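Gripper fingers for memory modules inside a PC case: parallel two-finger or something else?

Posted in Grippers and end effectors
Tags: gripper selection, finger pads, PC disassembly, camera placement

Yatziri Huerta
Asked in April, edited once

I am comparing two-finger grippers for handling memory modules in desktop computers. The case lies on its side on a slatted table with the side panel off, and the arm works from above. Next to it is a printed fixture with slotted holders, used for staging boards between the case and the gripper.

The two candidates are a Skikero parallel gripper and a Vurklow. Both are electric and both take the same printed finger blanks. The Skikero has the shorter body. The Vurklow has finer force steps but is wider across the knuckles, and in a tower case the width matters more than I had allowed for. The drive cage on one side and the expansion card on the other leave a fairly narrow corridor above the board.

Test so far: pick a module from the fixture, carry it to a point over the memory slots, carry it back, release. No insertion. I ran 200 cycles with each gripper, same speed, same pads. The Skikero dropped or tilted the module in 11 of them, the Vurklow in four. The Vurklow also touched the drive cage on the way in often enough that I had to move the approach point by 60 mm, and the cycle is now slower.

The camera is fixed to the side of the table. I get a decent view of the socket area but the fingers hide the slot at the moment I most want to see it.

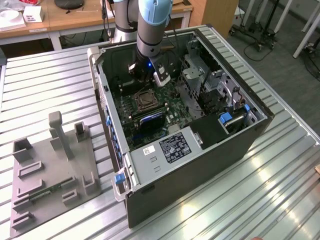
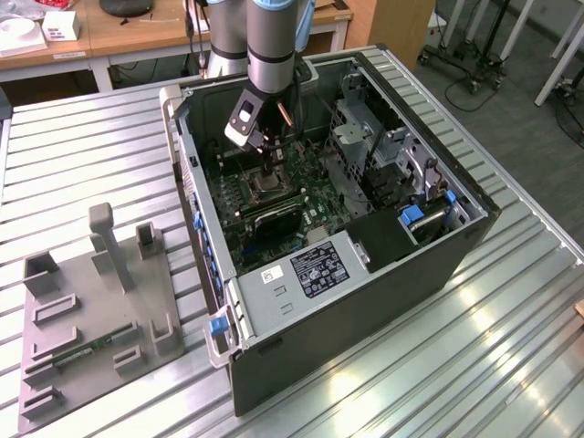

Two views of the bench with the gripper over the motherboard. The printed fixture is to the left of the case.

What I would like to know:

Is it worth staying with a wide gripper and longer fingers, or does the extra length cost more in stiffness than it gains in clearance?

Does anyone hold modules by the short ends in place of the faces? My pads press on the faces and I am not happy about the components there.

Would a second camera on the wrist help, or will it only add width again?

Controller is a Hidayat, position mode with a force limit on the fingers. Closing force can be set but the logged value is smoothed, so short peaks do not show up.

Skastix
Accepted by the poster

Taking the finger length first. Deflection at the tip goes up with the cube of the length for a plain beam, so going from 60 mm to 80 mm gives you a bit more than twice the bend for the same load. With printed fingers you will notice. If you need the reach, make the root deeper in the closing direction and keep only the last part thin. Print them lying flat so the layers run along the finger. Mine failed at the root every time I printed them standing up.

Before buying anything, separate your two failure types. A drop and a tilt are different problems. Tilt usually means the module is not square in the pads when you close, and that comes from the fixture or from the pads not being parallel under load. Close the fingers on a strip of thin paper and pull at the top and the bottom of the pad. If one end slides out and the other holds, your pads are toed in or out. I shimmed one of mine with tape and most of the tilt went away.

Your comparison is also not quite fair as it stands. You moved the approach point for one gripper and not for the other, and a slower cycle may be where part of the better result comes from. Run the Skikero again on the slower path, 200 cycles, and then compare.

Holding by the short ends works if the stroke is long enough. A full-size desktop module is a little over 133 mm long, which rules out most small grippers unless you use cranked fingers. Cranked fingers are wide, so you are back at the drive cage. I hold near the top edge of the faces with soft narrow pads and keep the force low. Check where the chips sit on your own modules, they are not all alike.

On force: do not trust the smoothed log for this. Put a small load cell between the pads and read it separately. On my setup the closing peak was well above the set value when the fingers moved fast, and it dropped when I slowed the last 2 mm of travel.

torque_and_tea

Wrist camera, yes, but mount it behind the gripper and not beside it. Use a short lens and accept that you only see the fingertips and a bit of board. That is enough to see whether the lower edge is over the slot. Keep the side camera for the approach.

Watch the cable. I routed mine loose and it caught on a drive bracket - after cycle 1310 of a long run, naturally, with the log file still open.

Lighting matters more than resolution. Bare metal throws a lot of glare, so try a diffuser before you spend money on the camera.

pmk

I would just use suction. Works fine for me on flat parts.

Comments on this answer

Skastix: On a populated module? There is hardly a flat area large enough for a cup, and you still have to push it into the slot afterwards.

pmk: Fair, mine were blank boards.

Yatziri Huerta: Paper test done on the Skikero. The lower end of the pad slides out and the upper end holds. I will shim it and rerun both grippers on the slower path before I decide on fingers.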